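List home | Thread index | Previous | Next | Search archive

April 14, 2021
From: Hema Gowda, Facilities Office
To: Orton House kitchen list

Dear colleagues,

Kavitha Kartha wrote to this list:

> The glasses in the second floor kitchen are being
> put in the dishwasher every which way. Could the
> office please say how the upper rack is meant to be
> loaded, and who is expected to empty it?

The office has reviewed the matter with Harish Suvarna. The following applies to all kitchens in Orton House with immediate effect.

1. Drinking glasses belong in the upper rack. They are to be stored in the cupboard upright, and should be placed on the shelf as they stand in the picture.

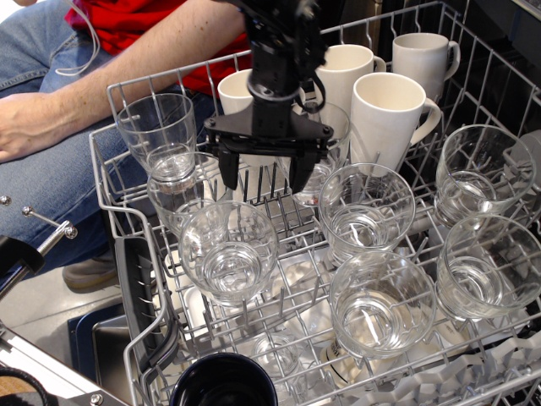
2. Glasses are to be placed in the rack with the open end down before a cycle is started. Any glass found standing open end up must be turned over first.

3. Mugs share the upper rack with the glasses and are best kept together toward the back. Plates go in the lower rack.

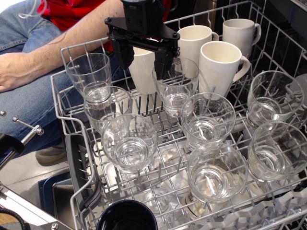
Glasses should be lifted out one at a time and held by the side, never by the rim. Chipped items are to be set aside and reported to extension 145.

The person who starts the evening cycle is not obliged to empty the machine. That duty follows the rota kept by Lavanya Sundaram in Room 108, and the rota for May will be sent to this list separately.

Hema Gowda
Facilities Office, Kirkberg

Reply to list | Reply to sender | Back to top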